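Course Materials > Automation Planning > Unit 4 > Handout

Syllabus Readings Labs Office Hours

Unit 4: Budgeting for a Two-Handed Demonstration Station

Last unit we looked at the price of a full robot cell. Now we get to the part I enjoy most, the small station where people show the task by hand and the grippers record it. It's a great thing to plan on paper, as the whole station fits around one table and you can think through every single piece of it!

Our working case is the Nusteo bench. The request reads "2 hand-held grippers, table, accessories," and your job is to turn that last word into a real list.

1. Start with the fingers

Fingers are the part that touches the work, so give them their own line in the budget (please don't bury them under "misc."). Look at how the finger meets its linkage, where the holes are, and how wide the opening is compared with what you plan to pick up. Ask the supplier if fingers are sold singly or only as a pair. For the Nusteo bench we budget 8 spare fingers, which is generous, but a class of beginners will keep you busy.
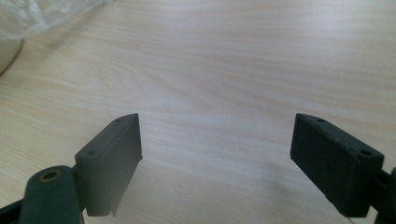

2. Then the space around the table

Students love pricing grippers and forget everything else. Cables need length and somewhere to go. Stands have a footprint, and so does the person doing the work. Draw the table to scale, then draw both forearms reaching over it - you'll change your mind about the table size at least once. Tape marks on the floor cost next to nothing and save a lot of fuss when furniture gets moved.
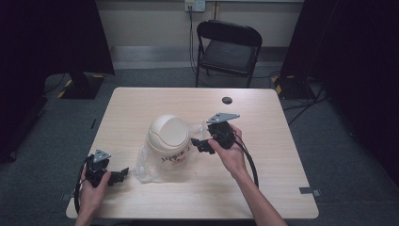
Fig. 4.2. Both grippers at work around a small swing-lid bin and a clear plastic bag.

Task objects belong in the budget too. Thin plastic bags get used up, so treat them as a consumable and order by the pack. A bin is bought once and maybe replaced once.

3. Light and table surface

A pale, smooth tabletop can throw back a soft glare, and clear plastic picks up bright glints. Both matter if a camera rides on the gripper. Before you commit, borrow a sample of the tabletop and look at it under the room's own lights. A plain mat is a cheap backup line.

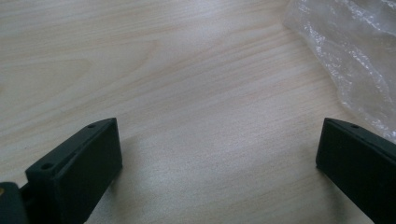
4. Exercise

Build a one-page budget for the Nusteo bench using the Adard and Boonyarit price sheets in the readings folder. Split it into one-time costs, spares and consumables. Add roughly four weeks for delivery and mark which items would hold up the first session if they came late.

Bring your table drawing to lab. We'll compare it with the Predis layout from Unit 3, and I can't wait to see where you all put the cables.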